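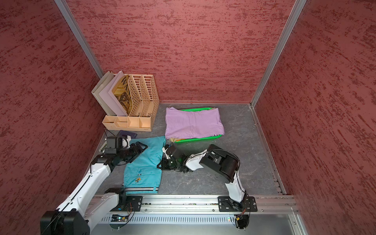
Abbildung 4: Arbeitszelle mit zwei Armen an einer gemeinsamen Schiene. Vorn liegt die türkise Hose flach auf der Arbeitsfläche, dahinter stehen der beige Ordnungsständer und die grüne Ablage.

Publikationen > Technische Berichte > Zweiarmige Manipulation > Abschnitt 4

4 Erhebung der Demonstrationen

4.1 Aufbau der Zelle

Die Demonstrationen wurden in einer an drei Seiten geschlossenen Zelle am Standort Meltmont aufgezeichnet. Beide Arme sind über schwarze Montageplatten an einer Aluminiumschiene entlang der Vorderkante befestigt. Die roten Wandplatten und die graue Arbeitsfläche sind gemustert. Eine einfarbige Umgebung hatte in Vorversuchen dazu geführt, dass die gelernte Strategie bei verändertem Hintergrund die Stoffkante nicht mehr fand.

Die Aufgabe besteht darin, ein Kleidungsstück aus flacher Lage zu falten und abzulegen. Die übrigen Gegenstände in der Zelle gehören nicht zur Aufgabe, schränken aber den Bewegungsraum ein. Das gilt vor allem für den Ordnungsständer im hinteren Bereich, dessen Fächer höher aufragen als die Faltbewegung es eigentlich zulässt. Die Bedienperson muss den Ellbogen des linken Arms deshalb früh anheben.

Aufgezeichnet werden die Gelenkwinkel beider Arme, die Greiferöffnung und die Bilder aller Kameras. Die feste Kamera liefert den Überblick, die Greiferkameras zeigen die Stelle, an der zugefasst wird. Blickt ein Greifer nach hinten, füllen Ständer und Korb einen großen Teil seines Bildes, und vom Stoff bleibt nur ein Rest am unteren Rand. Solche Abschnitte wurden im Datensatz belassen.

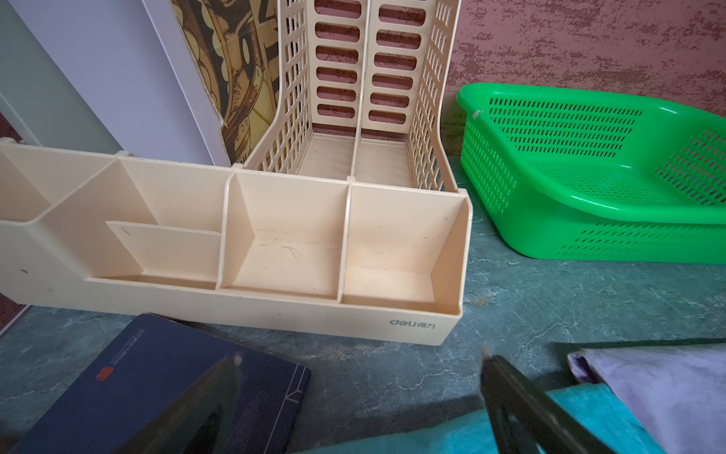 4.2 Führen von Hand und Fernsteuerung

Verglichen wurden zwei Verfahren. Beim Führen von Hand fasst die Bedienperson die Arme direkt an und bewegt sie durch die Aufgabe, während die Motoren nur das Eigengewicht ausgleichen. Bei der Fernsteuerung bewegt sie zwei baugleiche Führungsarme außerhalb der Zelle, deren Gelenkwinkel auf die Arme in der Zelle übertragen werden. Die Übertragung übernimmt die Software Luvotier.

Das Führen von Hand war schnell erklärt. Für einen einzelnen Arm ergab es brauchbare Bewegungen, beim Falten mit beiden Armen dagegen nicht. Wer zwei Arme gleichzeitig hält, kann die Greifer kaum noch fein schließen. Außerdem verdecken die Hände den Stoff in den Kamerabildern, und eine Strategie, die mit solchen Bildern trainiert wird, sieht im Betrieb etwas anderes als im Training. Wir haben das Verfahren daher nach 100 Versuchen eingestellt und nur noch ferngesteuert aufgezeichnet.

Ferngesteuert kamen 1122 Versuche zusammen. Davon wurden 674 in den Trainingssatz übernommen. Ausgeschlossen wurden Versuche, bei denen der Stoff aus dem Greifer rutschte und nicht erneut gefasst wurde, sowie solche mit lückenhaften Kameradaten. Korrigierte Fehlgriffe blieben enthalten. Isabelle Desjardins legte die Kriterien vor Beginn der Aufzeichnung fest und prüfte die Grenzfälle anhand der Überblicksbilder.

Im zweiten Teil der Erhebung kam ein lavendelfarbenes Hemd hinzu, das neben der türkisen Hose liegt. Die Bedienperson setzt beide Greifer über den oberen Ecken an und senkt sie möglichst gleichzeitig ab.

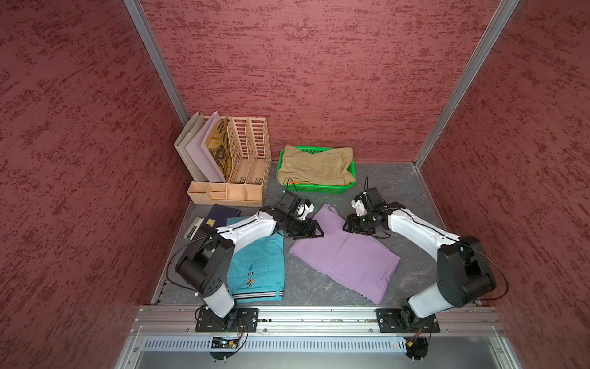 Greift ein Arm deutlich früher zu als der andere, verzieht sich der Stoff, und die erste Faltkante wird schräg. Geübte Personen warten deshalb mit dem Schließen, bis beide Greifer auf gleicher Höhe stehen. In den Gelenkdaten erscheint dieses Warten als kurze Pause. Eine frühere Fassung unserer Vorverarbeitung schnitt Pausen automatisch heraus, und die damit trainierte Strategie griff regelmäßig versetzt zu. Seit September bleiben alle Pausen erhalten.

4.3 Greifpunkte und Kraft

Die Führungsarme geben keine Kraft zurück. Ob ein Finger den Stoff berührt oder knapp darüber steht, muss die Bedienperson am Bild der Greiferkamera erkennen. Bei der türkisen Hose dienen der gestreifte Bund und die kleine Stickerei als Anhaltspunkte. Weiter oben auf dem Stoff gibt es nur kleine Merkmale, dort helfen vor allem Falten und Schatten. Drückt eine Fingerspitze zu stark auf, schiebt sie den Stoff vor sich her. Wir haben den Weg der Greifer nach unten in der Software begrenzt, mit einem festen Abstand zur Arbeitsfläche, der pro Arm einmal eingemessen wird.

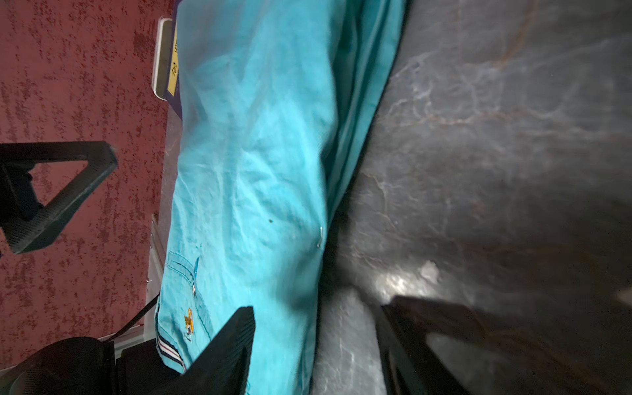 4.4 Einarbeitung der Bedienpersonen

Alle Bedienpersonen übten zunächst mit einem einfachen Tuch, bevor ihre Versuche gezählt wurden. Die Dauer der Übungsphase war freigestellt. Zwischen den Personen bleiben Unterschiede im Stil, etwa in der Reihenfolge der Faltungen. Eine Vereinheitlichung haben wir nicht vorgenommen; ihr Einfluss auf das Training wird in Abschnitt 5 untersucht.

Verwandte Berichte
Zastier: Kalibrierung zweier Arme an einer gemeinsamen Schiene
Doucette: Greifpunkte an weichen Textilien
Luvotier: Übertragung von Gelenkwinkeln bei der Fernsteuerung
Umgang mit Pausen in aufgezeichneten Demonstrationen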